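# Booking a small tour without an agent

Aug 9, 2019 — notes for the afternoon slot, Puvik music weekend 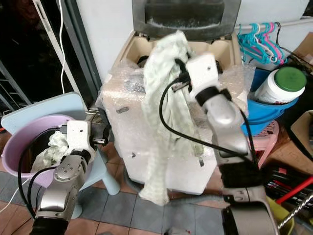

*Two pale green cloths, two grippers and a basin.*

**Start**

- Say hello, say which band. We are Pridus, four-piece, guitars mostly, two albums.
- The talk covers the June tour. Eleven nights, no agent, no label money.
- Questions at the end. Money questions are fine.

**Why we booked it ourselves**

We asked two agents. One didn't reply and the other wanted us to wait a year. The second album was already at the pressing plant, so waiting made no sense.

I began with a list of rooms where bands like ours had played in the past 18 months. Old posters and gig listings gave me most of it. Then I wrote to each one. Short email: who we are, one song link, three possible dates, how many people we drew last time in that town. If the answer was none, I said none.

**Routing**

- Fix the two best-paying nights first. Ours were Branden and Benavides.
- Fill the gaps between them.
- Keep drives under four hours if you can. We had one of six and we played badly that night.
- Total driving was 828 miles. Show the map here if the projector works.

**Deals**

Explain the difference between a flat fee and a door split. Go slowly, people always ask.

Branden was a flat fee. Benavides was a split after costs, and we sold 721 tickets across the two nights there — by far our best result. Most of the other rooms held under a hundred.

Get the deal in an email before you announce. One room changed the split on the night and I had nothing in writing. We took what they offered.

**Money**

- Van, fuel, food and strings came to 2,000 pounds.
- Slept on floors for five nights, cheap hotels for the rest.
- Shirts paid for the hotels. Order more mediums than you think.
- We each went home with a small amount. Don't give the figure unless asked.

**What I'd change**

Leave a day off in the middle. The singer's voice went on night seven and we dropped three songs from the set. Also send the tech spec twice, once at booking and again the week before. At Puvik the desk had no spare channel for the keyboard and we ran it through a guitar amp.

**Support bands**

Pick a local one and pay them. Agree the set length early. Play a song from the June live recording here if there's time — track four, start at the second verse.

**Questions**

Leave ten minutes. Spreadsheet template goes round on paper, sign-up sheet by the door.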